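Kustorlow Hand Unit: User Guide

Section 4. Preparing the Unit and Recording a First Session

4.1 Before you begin

The Kustorlow hand unit is supplied with two curved fingers, a set of inner finger pads and the Kisby capture software. This section explains how to prepare the unit for use in a furnished room and how to record a first session. Users who have the older Zimside handle should read Section 9 before continuing.

Caution: Do not carry the unit by its fingers. Hold it by the body or the grip at all times.

4.2 Checking the fingers

1. Switch the unit off and place it on a firm, level surface.
2. Check that every fastener at the finger joints is tight. Use the small key supplied. Stop turning when resistance is felt.
3. Wipe the inner pads with a dry cloth. Pads that have split or lifted must be replaced in pairs (part 505).
4. Squeeze the trigger slowly until the fingers close, then release it. The movement should be smooth in both directions.

Note: New units may feel stiff. Open and close the fingers 17 times before the first calibration.

4.3 Calibrating the grip

1. Switch the unit on and wait for the status light to turn green.
2. Open the Kisby software and select Grip, then Calibrate.
3. Release the trigger fully and press Set Open.
4. Squeeze the trigger until the fingertips are nearly together and press Set Closed. Do not force the tips against each other.
5. Save the result. The software will show error 71 if the two positions are too close. In that case, repeat steps 3 and 4.

4.4 Positioning the unit in the room

Stand facing the work area and hold the unit level, with both fingers pointing away from the body. Both fingertips should stay in the camera view throughout the session. Large soft surfaces, such as a bed with a comforter, are suitable for a first session, and small items may be left lying on them.

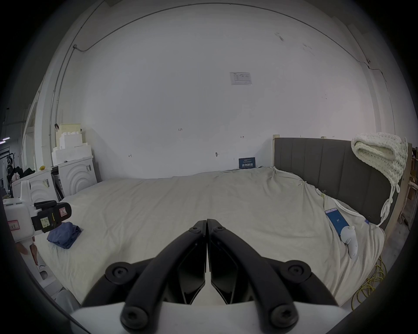

Izzati Halim wrote to the support desk that her calibration held well on hard objects but drifted after an hour of handling bedding, and asked whether the closed position should be set again between sessions. It should. Fabric fibers can collect under the pads and change the closing distance. Clean the pads and repeat the steps in 4.3 whenever the work changes from soft items to hard ones – the process is short and does not erase earlier recordings.

4.5 Recording

1. Select New Session and enter a name for the room.
2. Press the side button once. A single tone confirms that recording has started.
3. Approach each item slowly, close the fingers around it, lift it clear and set it down again.
4. Press the side button again to stop. Wait for the double tone before switching the unit off.

Caution: Keep the fingers clear of cords and loose yarn. If a strand is caught, release the trigger and free it by hand.

Each session may contain up to 500 grasps. When this limit is reached, the software closes the file and opens a new one under the same room name. Files can be sent to the Mangundap storage service or copied to a local drive, as described in Section 5.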